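Minutes of the Kit Review Meeting, 20/12/2025
Clandby Shared Kitchens, upstairs office

**Present:** Notburga Lehner (chair), Amit, Carol, Denise, Piers, Tomasz (minutes)
**Apologies:** Ruth
**Papers:** trial notes from the Clilloslow kitchen; Wallner quote, second version; Judska quote; Denise's cleaning sheet

## 1. Minutes of the last meeting

Agreed, with one change. Under item 4 it should say that the trial grippers were on loan from Wallner, not hired. Tomasz to correct the stored copy.

## 2. Matters arising

- The insurance question is settled. The current policy covers handheld equipment used by staff. It does not cover members of the public using it. If we go ahead with open sessions, Notburga will need to call the insurer again.
- Piers has returned the spare charging lead to Wallner. They have confirmed they got it.
- The wobbly shelf at Clilloslow has been fixed. Not a matter for this meeting but Carol wanted it recorded.

## 3. The Wallner table-setting package

Notburga reminded everyone what is on offer. Wallner supplies handheld grippers, a recording unit, a training day and access to their software. Staff carry out small kitchen jobs with the grippers, the recordings go to Wallner, and Wallner sets up a fixed arm to do the same jobs on our tables. The jobs we picked were putting out chopsticks and spoons, returning them to the utensil basket, and clearing small items from the table after a meal.

Amit asked whether we are buying the grippers or the service. Notburga said the quote lists both but the grippers cannot be bought without at least one year of the service. Amit said this was not clear in the first version. Others agreed.

Carol reported on the trial. Staff at Clilloslow recorded 217 runs of the chopstick job and 93 of the spoon job. The spoon job got fewer because it was added in the second week, after Wallner suggested it. Carol's view was that the chopstick job is easy to learn and that most people were comfortable with it by the end of their first shift. The spoons took longer. The clear ones are hard to see on the glass table and people kept stopping to look again before closing the fingers.

Piers asked if the glass table was a fair test, as most of our tables are plain wood. Carol said it was the table they had. Wallner had been told about it beforehand and raised no objection. Denise said two of the kitchens due for refitting will have glass tables, so she would want to know how the package copes with reflections before signing anything.

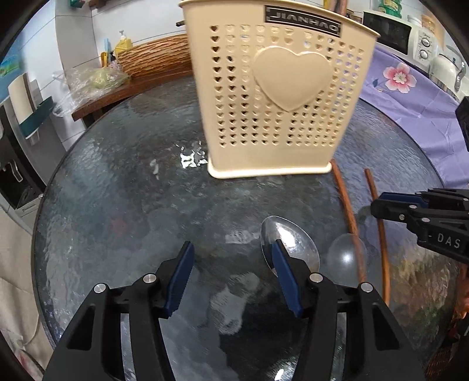 *Reading time for these minutes: 7 minutes*

Discussion moved to the layout. Carol said the basket with the heart pattern stayed at the far side of the table, and the chopsticks and spoon were laid nearer to the person working. She would like the position of the basket marked in future, either with tape or a mat. During the trial it was put back by eye between runs. Wallner's advice is that some variation is useful to them. Carol accepts this but said new staff kept asking where it should go, and a mark would save time.

Amit asked about the dark blue pads on the gripper fingers. The ribbed surface holds a chopstick well, in Carol's experience, but food gets into the grooves. Denise referred to her cleaning sheet. Her main points were:

- Pads to be wiped after every session with the food-safe spray and a soft brush.
- The joints and pivot pins must not be soaked. Wallner's leaflet says a damp cloth only.
- The grippers should not be left on the drainer or beside the kettle.
- Pads should be swapped when the ribs wear down. The quote includes one spare set per pair.

Denise thought one spare set was too few for a year. Piers said they could be ordered separately. The price for extra pads is not in the quote and Notburga will ask for it.

There was a longer discussion about space. Piers said the kitchens are small and that a table with a microwave, a kettle and shelves of bottles close by does not leave much room for two people working side by side. Carol said it was manageable if the table was cleared first and one person worked at a time with a gripper in each hand. She did find that the wide outer arms knock into things when opened fully near a wall or a tall item. She would keep a hand's width clear around the basket.

Amit asked what happens to other things that get recorded, such as the shelves and the wall behind. Notburga said Wallner keeps the full recordings for two years. They have agreed in writing to delete any session on request. Amit wanted to know if this covers copies held by the people who do their labeling. Notburga did not know. She will get an answer before the next meeting, and it was agreed that no new recordings will be made until then.

**Decided:** No order to be placed yet. The Wallner package stays under review.

## 4. The Judska quote

Tomasz gave a short summary. Judska offers a ready-made arm with a set program for sorting cutlery. There is no recording by staff. The arm is bolted to a counter and works from a tray. It does not use a table and it would not put items into our existing baskets.

The monthly cost is 569 for each site, with installation on top. Wallner's second quote comes to less per month but has the training day as a separate charge. Amit will put both on one sheet over the same period so they can be compared properly.

Points raised:

- Carol said a counter unit would not help with clearing tables, which was the reason for looking at this in the first place.
- Piers liked that there is nothing for staff to learn.
- Denise asked if it handles chopsticks. The brochure shows forks, knives and spoons only. Tomasz to ask.
- Judska wants a clear counter length of 70 inches. Clandby has this. Clilloslow does not, unless the second sink comes out.

Notburga said she would not support taking out a sink. No one else spoke in favor of it.

**Decided:** Judska to be kept as a second option for Clandby only.

## 5. Staff comments

Carol read out some of the comments collected from staff at the end of the trial. They were given without names.

"My thumbs got tired after half an hour. Shorter turns would be better."

"Fine once you stop trying to be fast."

"I would like to see what the arm does with what we recorded. We never heard anything back."

"Left one was stiffer than the right one."

Notburga took up the third comment. Wallner had promised a visit with a working arm after the trial and this has not been arranged. Piers said he would not vote for any purchase without seeing it do the job in one of our kitchens, with our own basket and utensils. There was general support for this. Tomasz was asked to put it to Wallner as a condition.

On tired hands, it was agreed that any further sessions will be in turns of 20 minutes with a break between. Carol will change the rota template.

The stiffness was reported to Wallner at the time. They sent a note on loosening the joint but Carol preferred to leave it for them to adjust.

## 6. Budget

Amit said there is enough in the equipment line to cover either option at one site until the end of the financial year. Two sites would need money moved from the refit line. Denise does not want that touched until the flooring invoices are in. Amit agreed to leave it alone for now.

Piers asked if the loan of the trial grippers could be extended at no charge. Notburga thought Wallner would say yes to another month. She will ask, on the understanding that they stay in the cupboard until the question about copies is answered.

## 7. Actions

| Who | What |
|---|---|
| Notburga | Ask Wallner about copies of recordings, price of extra pads, and extending the loan |
| Tomasz | Ask Wallner for a visit with a working arm; ask how it copes with glass tables |
| Tomasz | Ask Judska about chopsticks; correct last minutes |
| Amit | One-page cost comparison, both suppliers |
| Carol | Change rota template to 20-minute turns; mark basket position at Clilloslow |
| Denise | Laminate the cleaning sheet, one copy per kitchen |

## 8. Any other business

Denise asked that the clear spoons be kept out of general use if colored ones are bought, as they also get lost in the sink. Carol will look at prices. No decision needed.

Piers will be away for the first half of January. Ruth to cover his site checks if she is willing. Tomasz to ask her.

## 9. Next meeting

Second half of January, at Clilloslow, so that the table and counter can be looked at. Notburga to send out dates.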